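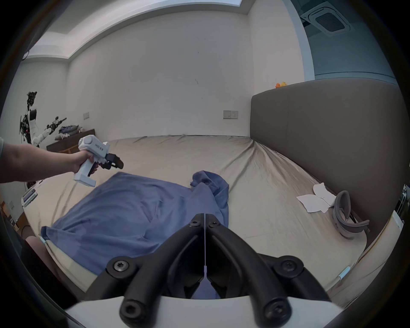

Killent Rules

The Killent Rules are a set of house rules for people who teach household chores to robots by doing the chores themselves with hand-held grippers. They were drawn up in Prustport by Innes Moncrieff and first circulated in November, at a length of 31 pages. The current edition, dated 6/7/23, runs to 12, and is widely believed to have been read.

Scope

The rules cover bedding, clothing and other soft goods handled in furnished rooms. Kitchens are left to the Ogilvie supplement, a much longer document with strong views on eggs.

Main provisions

Operators work with one gripper in each hand and keep their bare fingers off the cloth during a take. Squeezing the trigger harder than the task needs is classed as a fault. So is tidying up between takes, a habit the rules call "helping". A sheet is to be left with whatever wrinkles it has, on the grounds that customers' sheets will have them too.

Screws on the jaws are checked before each session and again after every 40 takes. Cables on the floor must be kept out of the walking path. Any robot standing in the room is treated as live unless its power is locked off, however bored it looks.

A failed fold is kept and marked as failed. Rule 5 forbids deleting a take for being embarrassing – a clause said to have been the hardest to pass.

Reception

The Gekcombe workshop adopted the rules in full, apart from the section on breaks, which it found too generous. Critics have noted that "soft goods" is never defined, leaving the standing of pillows unclear. Moncrieff replied that a pillow is soft and is a good. The next edition is expected to carry a note on duvets.

See also: Ogilvie supplement; Fitted sheet (folding of)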